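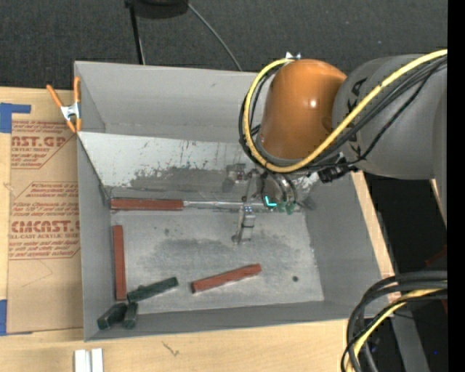
Workshop > Opinion > Bench notes

I have now spent 60 evenings teaching an arm to pick up blocks, a job my niece mastered before she could talk. Filipa Nogueira, who shares the bench, calls this a hobby. I call it rent.

People want home robots to fold shirts. Fine – but first spend a Thursday on one red block lying against the wall of a bin. Corners are where ambition goes to sulk. I'd still take it over television.

Contact Brokavis Workshop | © Nuria Esteban | Back to top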